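Search tickets
Enter keyword or ticket number
Go

Ticket 2230: Hand-guided demo replays fine, teleop demo lands the block too low
Opened by: Angelica Mercado
Project: Drulus / drawer bench
Status: Closed
Opened: Saturday, July 7, 2018

Hi Virgilio, me again, sorry for the weekend ticket! I'm trying to get the drawer task recorded (pick up the white block, carry it to the cabinet, set it down on top) and I have two ways of showing it to the arm that don't agree with each other. When I put the arm in free-drive and push it through the motion by hand, the replay is lovely. When I do the same thing sitting at the desk with the remote controller, the replay comes in low at the end and bumps the block against the top of the cabinet. Same arm, same block, same cabinet, and I hadn't touched the bench between the two sessions.

Things I've already checked so you don't have to ask me:

Gripper is tight on the flange. I wiggled it, nothing moves.
All the markers on the cabinet and the block are found by the tracker when the arm is parked. Green across the board.
Table markers also found. Cabinet pose looks right in the viewer, I laid a ruler against it.
Restarted the recorder. Twice, if I'm being truthful.

The bump isn't hard, the arm just stops with a contact fault and sits there looking pleased with itself. I've attached the log from the teleop replay. Can you take a look when you're back in?

Angelica

Reply from Virgilio Macaraeg

Hey, thanks for the log, and for the ruler! Couple of questions. How far low is it? And is it low the whole way along the path or only at the end? If it's the whole path I'd look at the tool offset first. The hand-guided demos get saved as joint angles, so a wrong tool offset wouldn't show up there at all. The teleop demos get saved as positions of the fingertips, and those go through the offset when you play them back. If the offset changed after you recorded, you'd get precisely this.

Could you open both demo files and read me the tool name at the top?

V.

Reply from Angelica Mercado

Ooh. OK. It's low the whole way, I just never noticed because there's nothing to hit until it gets to the cabinet. I held a ruler next to it in the middle of the path and it's 19 mm under where I drove it.

Tool name in the teleop file is "prallport_short". Tool name on the controller right now is "prallport_long". The hand-guided file doesn't have a tool name, just a blank line.

So I changed it without knowing? I did reload the bench profile after lunch because the camera view froze on me (that's the other ticket) and I bet the profile brought its own tool along with it. I would have sworn it only did the camera settings.

Reply from Virgilio Macaraeg

Yep, the profile loads the tool too. It's been like that since Navarro set the bench up and I keep meaning to put a warning on it, so that one's on me. The short one is the old fingers. You've got the long ones on now, so "long" is correct and it's the recording that was made with the wrong setting.

Please don't edit the tool name in the file by hand, I've tried it and the recorder gets its timestamps in a knot. Do this:

1. Leave the controller on prallport_long.
2. Park the arm and zero the remote. Hold the button until the light on the handset goes solid.
3. Close the gripper on the block and jog it over the table so the markers on it are facing the camera. Check that the block pose in the viewer follows when you jog.
4. Record a new teleop demo, slow, with a little pause above the cabinet before you go down.
5. Replay at quarter speed with your hand near the stop.

Send me the new log either way.

V.

Reply from Angelica Mercado

Done! First try I forgot step 2 and the arm went off at a slant when I pushed the stick straight forward, which gave me a bit of a fright. Stopped it, zeroed, started over. Second try was good. Block pose follows in the viewer, no jumps that I could see.

Replayed at quarter speed and then at half, and it set the block down both times with no contact fault. I also replayed the old hand-guided one for comparison and the two paths sit nearly on top of each other in the viewer, except mine from the desk has a wobble in the middle where I sneezed. Do you want me to redo it or is a wobble OK for training? I kind of like it.

One small thing while I'm here. In teleop the gripper closes a beat after I squeeze the trigger, so I squeeze harder, and then it closes all the way. Is that a setting or is it me?

Reply from Virgilio Macaraeg

Keep the wobble. If they all look perfect the thing never learns to recover from anything. I'd still like a few more from the desk with the block starting in different places, and please turn it a bit between runs.

The delay is a setting. Look for "grip smoothing" in the teleop menu, it's on high by default. Put it on low and save it to your own profile, not the bench one, or the Nirkamham folks will come find me when they do their runs in October.

I'll put the tool name on the recorder's start screen this week so you'll see it before you press go. Closing this one, just reopen if it drops low again.

V.

Attachment added by Angelica Mercado

Related tickets
Camera view freezes after arm is parked
Recorder saves blank tool name in free-drive
Remote handset won't zero after battery swap
Request: separate camera and tool settings in bench profile
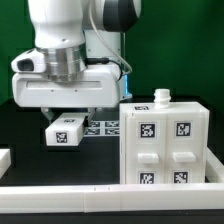 Block in the gripper, cabinet to the right. Drulus drawer bench.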